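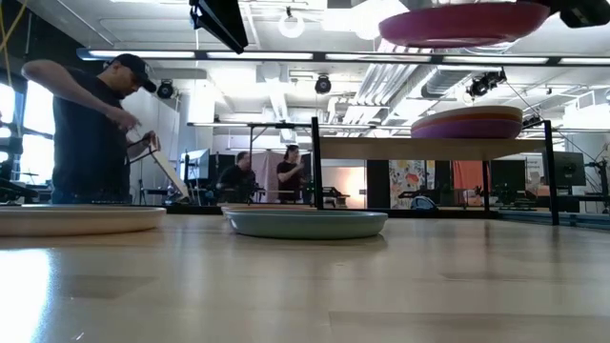 Support > Data collection > Plate stacking > Ticket 694

Episodes rejected at upload, plates task
Opened by Samer Karaki, Tuesday, January 8, 2019
Status: closed
6 comments

Samer Karaki wrote:

Hi all! First ticket from me on the plate task, so tell me if I've filed it in the wrong place.

We're recording demonstrations of the arm picking up plates and putting them on the wooden shelf of the black rack. The recording itself is going great. The uploader is the trouble. It took the first 30 episodes without a word and then rejected the next 10 in a row, all with the same message:

episode check failed: end state not reached

I've watched every one of the 10 from start to finish and the plate ends up on the stack each time, gripper open, arm back at its rest pose. They look like good episodes to me, and a couple of them are the smoothest I've driven so far. I'd hate to throw them out.

Already tried: restarting the Gredel recorder, logging out of the Otwood uploader and back in, sending one episode by itself. Same message each time. Disk has plenty of room.

Pascal Mühlbauer wrote:

Right place, and thanks for watching them all before writing in, it saves me a round of questions. Two things I need. Which task file is loaded (top line of the recorder window), and which plate was being moved in the rejected ones? Please also paste the last lines of the log from any one failure.

Samer Karaki wrote:

Task file is plates_to_shelf, version 6. Log from the one I sent by itself:

gripper opened
arm at rest pose
settle timer started
end state: searching for object
end state: object not found on table
episode check failed: end state not reached

As for the plate – it's the deep pink one in all 10! I hadn't put that together until you asked. The first batch was the purple, orange and cream plates going up on the shelf. Then I switched to pink with the stack already there. I haven't tried the green or the peach one yet, they're still down on the table.

Pascal Mühlbauer wrote:

Lovely, that narrows it down a lot. Look at the fifth line. The check is hunting for the pink plate on the table, so it's using the goal from the older job, where the plates went from the shelf down to the table. Version 6 keeps a goal for each plate, and I suspect pink never got switched over when we turned the task around.

Open the task file in Alemneh, go to Objects, click the pink plate and read me what it says next to "goal surface".

Samer Karaki wrote:

It says "table". The other plates all say "shelf". You called it!

I changed pink to "shelf", saved, and recorded one new episode. It got past the search this time but stopped on something else:

end state: object found on shelf
end state: height out of range
episode check failed: end state not reached

So we're closer. I'm guessing the height is for a plate sitting straight on the board, and mine is on top of three others?

Pascal Mühlbauer wrote:

Your guess is right. Under the pink plate there's a box called "allow stack". Tick it and the check will accept a plate resting on other plates as well as one on the bare board. Do the same for green and peach while you're in there, or you'll be back here this afternoon.

Once it's saved, you can run the check again on the old episodes. In Otwood pick the rejected ones, choose Recheck, and point it at the saved task file. Leave the recordings themselves alone. Please don't trim them or rename them, the file names carry the link to the joint data and we've lost good episodes that way before (June was a sad month).

One request for the next batch, and this is me being greedy. Could you vary the order? The Plillow model has seen very little besides the same color going up last, and it would love some episodes where the bottom plate is a different one. Change where the plates start on the table too, a hand's width here and there is plenty. If you fumble a grasp and recover, keep it! Mark it "recovered" in the notes field and carry on. Those are some of the most useful examples we get. A plate that slips and ends up off the table should be marked "failed", and we keep those in their own folder.

Samer Karaki wrote:

Box ticked for all three, file saved, recheck done. All 10 passed, and the newer one did too. So happy to have those back!

I'll mix up the order from here on and start with green at the bottom. I had one recovery this morning where the rim slid in the fingers and I set the plate down and took it again. I nearly deleted it. It's marked now.

Would it be possible for the uploader to print the goal surface in the error message? "Looking on table" next to the plate name would have sent me straight to the task file. Fine to close this either way.

Closed by Pascal Mühlbauer. Error message request moved to the Otwood list.

0 shares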